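Stavcombe workroom reopens with refurbished tables

The shared workroom at the Stavcombe centre has reopened to members after a programme of work on its tables and storage.
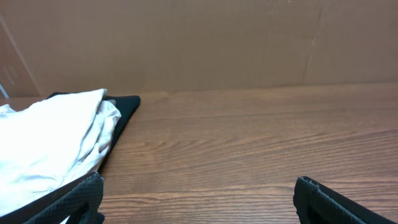

The Skadby Trust, which manages the centre, confirmed that the room returned to its normal timetable in August. Bookings for the autumn are now being taken at the front desk and by telephone.

The programme was approved last winter following a review of the condition of furniture throughout the building. The review found that the tables in the workroom had become worn through daily use, and that several could no longer be wiped clean to the standard expected for craft and repair sessions. Members had also asked for more table space for larger pieces of work, including box-making, model building and the mounting of displays.

All of the tables were inspected before a decision was taken. Those judged to be sound were repaired and kept, and 4 were replaced. The total cost was £3,416, which was met from the Trust's equipment fund. No increase in session charges is planned as a result.

Repairs were carried out by Hekilent, a joinery firm which has previously worked on the doors and shelving in the lower hall. The firm was asked to keep disruption to a minimum, and the work was completed in two stages so that the adjoining room could remain open. Evening classes were moved to the lower hall for the duration and have since returned to their usual places.

Members are asked to observe the revised conditions of use, copies of which are held at the front desk. Cutting mats must be placed under all knives and blades. Glue, paint and varnish may be used only on a covered surface, and covers should be folded and returned to the cupboard at the end of each session. Hot tools are to be used on the heat-proof boards provided. Any damage should be reported on the same day.

Sheet cardboard for screens, backdrops and packing will continue to be supplied under the Nuchit reuse scheme, through which local shops pass on clean cartons that would otherwise be sent for recycling. Members may take up to two large sheets per session without charge. Sheets should be free of tape and staples before they are put back on the rack, and damp or badly torn card should be placed in the recycling bay beside the rear entrance.

Demand for the workroom has risen over the past year. Some 62 members are now registered to use it, and the Trust has extended opening by one hour in the evening to allow more time for setting up and clearing away. The room will close at 9pm, and tables should be cleared by 8.45pm.

A further stage of work, covering the lighting and the sink area, will be considered in the spring. Members will be consulted before any closure is agreed, and comments may be left in the book at the front desk.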